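Firon teardown kit, second month on the bench

The Firon kit is sold as a starter package for robotic PC disassembly. You get a fixture plate, a set of gripper fingers, the sequencing software and one year of updates. You supply the arms, the table and the old desktops. I bought the base version in May at full price and have no arrangement with the company.

My test machine is a Dell tower on its side with the panel off. I picked it for the blue plastic drive carrier, which gives the gripper something consistent to hold. The fixture plate is 3D-printed, gray, and sits to the left of the case. Drives stand upright in it.
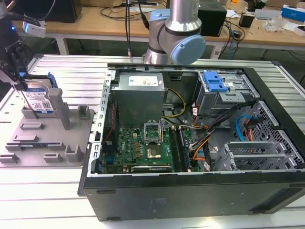 Setup and calibration

The manual allots 20 minutes for calibration. My first pass took 93, mostly spent on the plate offset. The software wants the plate origin at the corner nearest the operator, and the drawing in version 2 of the manual shows it at the opposite one. Ajith Menon found the same error on his unit and sent me his corrected values. They were close enough to use as a starting point.

Once the offset is right it stays right. I have removed the plate and put it back several times without redoing the procedure.

Drive handling

I ran 100 place cycles with a single 3.5-inch drive. The plate's guides are generous at the top and tight at the bottom, so a small angular error at entry gets absorbed. The approach speed is set too high by default. Lower it before the first run; the setting is under Motion, then Fixture, then Entry.

Cables are the weak point. The path planner treats the inside of the chassis as a fixed volume and has no model for a SATA cable. Routing is left to whoever prepares the case.
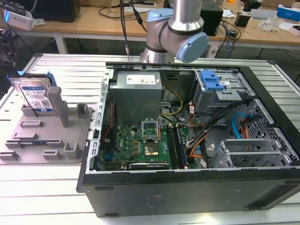 Drive upright in the fixture, CPU socket open.

Compared with Skukine

Ulises Domínguez lent me his Skukine plate for a week. It is machined, heavier and costs more. Placement was no better with my arms. Skukine does have the clearer error log, where Firon returns a numeric code and expects you to look it up in a PDF.

I would buy the Firon kit again for drives. For memory and processors I'd wait for the next finger set.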